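Opinion > Robots > Learning from people

Stop grading the last frame

I have a small gripe about how we score robot learning, and it's been growing since September, when I spent far too many evenings reading result tables. Almost all of them give you one number per task. Did the thing end up where it should? Yes or no, average it, next task.

I get why. It's easy to count, and it fits in a column! But our group ran the same two-arm policy, Pukar, through 30 packing trials, and the success rate told me next to nothing about what to fix. A run that fumbles the first pickup and a run that drops the very last piece both score zero. 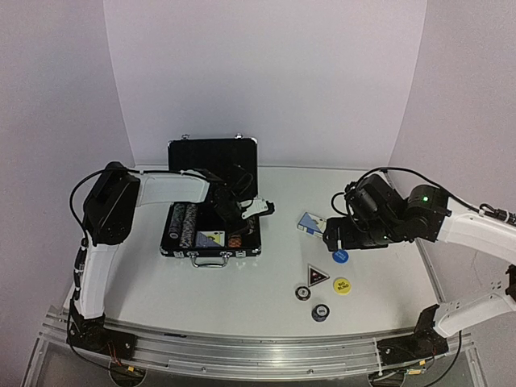 Partial credit is what I'd push for, with every object scored separately and the order written down. People complain that it's fussy and that two graders will disagree. Sure, sometimes they will. But take a poker set: a yellow "BIG BLIND" disc lying flat on a table is a very different grasp from a boxed deck of cards, and lumping them under "pack the case" hides exactly the thing I want to know. When we rescored with Trillport's per-object sheet (which is just a spreadsheet, really), the flat pieces had their own line and I finally knew which demos to collect next.

I'd take 37 carefully scored runs over 1,000 pass/fail ones. Call me old-fashioned.

Comments

flotus_fan: We tried this and gave up on the order column. Too slow. Kept the per-object scores though.

mdk33: Fine, but then publish the sheet! Otherwise I can't compare your numbers with anybody's.

Contact | © 2021 Fakhoury Notes | Back to top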